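Sorting loose markers into three desk bins

Last revised 29 December 2024
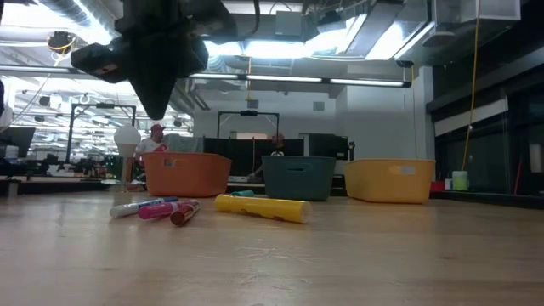
The method below suits a shared table where markers of mixed sizes and colours are left lying out between sessions. It needs three open-topped bins of similar size, in colours that can be told apart at a glance, and a clear stretch of table at least 600 mm wide.

1. Set the bins side by side along the middle of the table, with a small gap between each. Leave 400 mm of free surface in front of them for sorting.

2. Assign one bin to each group before moving any markers:
Orange: fine and standard markers, all colours.
Teal-green: thick markers.
Yellow: anything that needs testing.

3. Spread the markers in a single layer. Separate any that overlap and check behind the thicker barrels, where small ones are easily missed.

4. Press each cap until it seats. A marker with a cracked or missing cap goes in the yellow bin regardless of size.

5. Place the remaining markers in their bins one at a time, lying flat. Markers stored upright lose ink from one end, and the tall ones tip a light bin when it is lifted.

6. Test the contents of the yellow bin on scrap paper. Draw a line 7 cm long. If it breaks or fades, cap the marker and leave it flat overnight, then repeat the test once. Discard it after a second failure.

Labels

Write the group name on the label near the rim. Sort by size first and colour second. An earlier version sorted by colour alone, and Nisreen Hakim found that mixed barrel sizes jammed in the bins once the set reached 34 markers.

Repeat the full sort in March, or sooner if the yellow bin fills. Corrections to Zixuan Dai.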